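Water back on at the Bustcombe allotments

The supply to the lower plots was turned back on in February, and all the standpipes are now in use again. Thank you to everyone who carried cans down from the top gate in the meantime.

The old pipe had been leaking under the main path for most of the winter. Pretorius dug it out and laid a new one along the hedge, where it can be reached without lifting the path again. The bill came to £600. Of that, £200 came from the plant sale and £200 from the parish grant, and the rest has been paid out of this year's rents. Rents will stay as they are.

The new pipe is deeper than the old one but please don't put stakes or fence posts in along the hedge side. The route is marked with white pegs. If you find one has come out, leave it where it is and let Tamer Mahasneh know – he has the plan and will put it back in the right place.

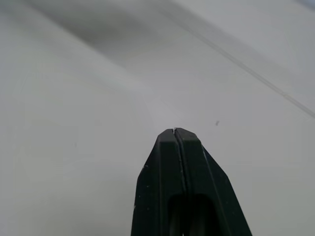 Photo: Tamer Mahasneh

Hosepipes are allowed before 10am and after 6pm, for up to 2 hours per plot. Pressure on the lower row drops quickly when several taps are open, so if someone is waiting, take turns. Hoses should be held and not left running in a bed. Please also check that the tap is fully closed before you go home. The washers are new and a bit stiff.

Water butts can be filled from the standpipes until the end of spring. After that we ask people to rely on rain for them. Anyone putting up a shed gutter this year can have the spare brackets from the store, first come first served. There are some lengths of downpipe there as well, mostly short.

The spoil from the trench is still heaped by the bottom gate. It is heavy clay with a good deal of stone in it, so not much use on the beds, but it would do for levelling a shed base. Help yourself. Whatever remains will be spread on the rough ground behind the compost bays before the grass is cut.

Two plots on the lower row are free from next month. Ask Tamer if you would like to look round.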